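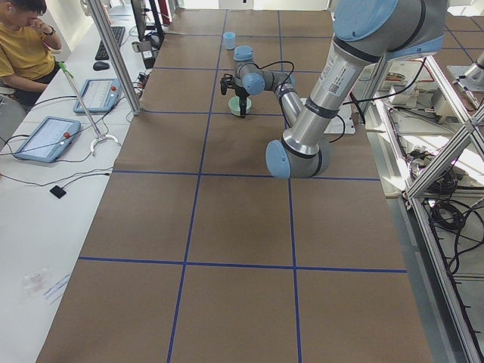 Lista de revisión antes de tanda -- circuito de Wurnberg, febrero

La paso otra vez porque la copia del box tenía más grasa que letras. Es la que uso yo con el Skostik, con mis comentarios al lado, así que si llevas otro coche cambia lo que haga falta (¡pero los frenos no me los toques!).

1. Apriete de ruedas. HECHO
Las cuatro, en cruz y con el coche ya en el suelo. Trinidad Herrera las repasa detrás de mí y me parece estupendo, que a las siete de la mañana yo no me fío ni de mis manos.

2. Pastillas y discos. HECHO, CON NOTA
Delanteras bien. La trasera izquierda está más gastada que la derecha y quiero que Benedek Balogh mire esa pinza antes de comer. Para la primera tanda vale, para la carrera no.

3. Líquido de frenos. HECHO
Sangrado anoche, pedal duro. El bote abierto se tira, aunque quede la mitad y dé pena.

4. Arneses. PENDIENTE
El hombro derecho tiene un hilo suelto junto a la hebilla. Seguramente no es nada, pero el año pasado en Kullilton a Nam-gil Ahn le dejaron sin salir por algo parecido y se pasó la tarde viendo la carrera desde el muro. He pedido el de repuesto.

5. Extintor. HECHO
Aguja en verde, pasador puesto, fecha en regla. El de pared del box también cuenta, ¡que siempre se olvida! 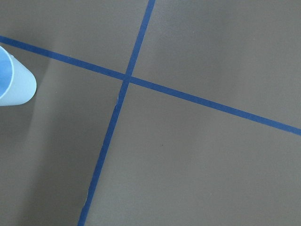
Cruce de cintas azules sobre fondo gris pardo.

6. Combustible. HECHO
Cargados 480 en el depósito del camión, y me salen 400 para todo el fin de semana si no hay coche de seguridad eterno. Bidones cerrados y lejos del generador. Lo del generador lo escribo en grande porque ya hemos tenido charla con el comisario.

7. Neumáticos. HECHO, CON NOTA
Presiones en frío apuntadas en la hoja de Jin-sol Baek. El juego que pone Won en el flanco es el de lluvia, no lo montéis por error (sí, hablo de mí). Hay un corte pequeño en uno de los lisos usados y lo he apartado con tiza.

8. Fugas. HECHO
Diez minutos en marcha y cartón debajo. Una gota en el manguito inferior del radiador, abrazadera apretada y cartón nuevo. Lo vuelvo a mirar después de la primera tanda.
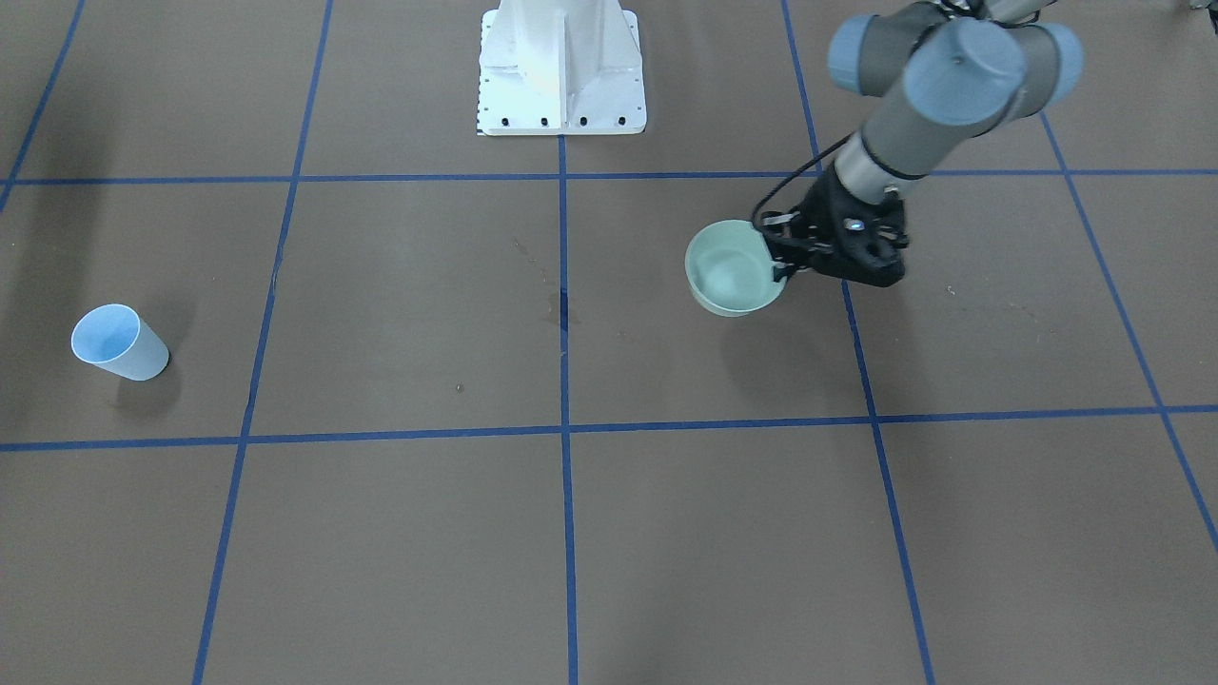
Suelo marrón dividido con cinta azul.

9. Casco, mono y guantes. HECHO
La visera de repuesto va en la bolsa roja. King-fai Su se la llevó sin querer en la última carrera y ya ha vuelto a casa.

10. Dorsal y transponder. PENDIENTE
El 166 se está despegando por la puerta del copiloto. El transponder carga bien, pero falta confirmar la señal con cronometraje, que abre a las ocho y media.

11. Caja de pagos. HECHO
La inscripción pide 1,000 de fianza por los daños a las barreras. Entregada, con el recibo en la guantera del camión.

Quedan abiertos el 4 y el 10, más la pinza del 2. Sin el arnés nuevo no salgo, así que si alguien ve llegar al mensajero -- estoy en el box del fondo -- que me pegue un grito.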